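About Jallitz

Jallitz is an animation and music video studio in Dundow. We make videos for recording artists, title sequences for television and the odd short film of our own. Most of the work is hand-drawn or stop motion, and some jobs mix the two.

The studio was started by Toon De Haan and Rania Sleiman, who met while cutting a video for a friend's band. The band split up before the song came out, but the video did the rounds of a few festivals and other musicians started to call. For the first couple of years the company was the two of them and one computer. There are now 7 of us on staff, and we bring in freelance animators when a job needs more hands.

How we work

A director stays with a project from the first phone call to the final grade. We ask artists to send us the whole record if they can, along with any sketches, lyrics or old photos they have lying around. From there we draw up a storyboard and a colour script, and once those are signed off we don't change the story without talking to everyone first. 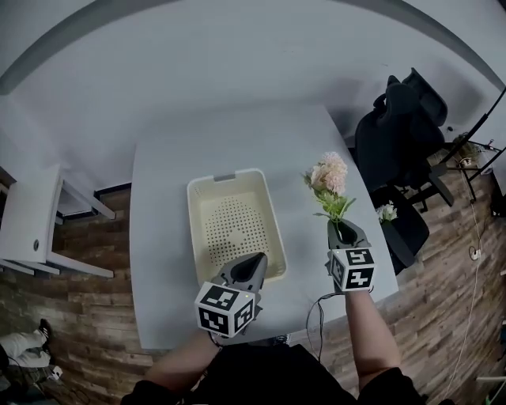
Tahsin Dissanayake runs production and looks after schedules and budgets. If you have written to us asking for a quote, it was probably Tahsin who answered. Elias Jaber heads up the drawing side and Raed Sfeir does the compositing and edit. Toon and Rania both direct.

Recent work

Our longest piece to date is Lanberg, a nine-minute film set to the second side of an album by the duo Tu. It used 536 background paintings, 70 of which were later shown in the foyer of the Dundow town hall. The film was finished in October and a making-of will go up on our site once the band is back from tour.

Working with us

We take on 2 large projects at a time, plus smaller jobs such as lyric videos and tour visuals. We are happy to hear from unsigned artists and will tell you early on if your budget won't stretch to what you have in mind. Animators looking for work can send a reel and a short note through the contact page. Please send a link and keep attachments out of the email.

Page last updated November 2019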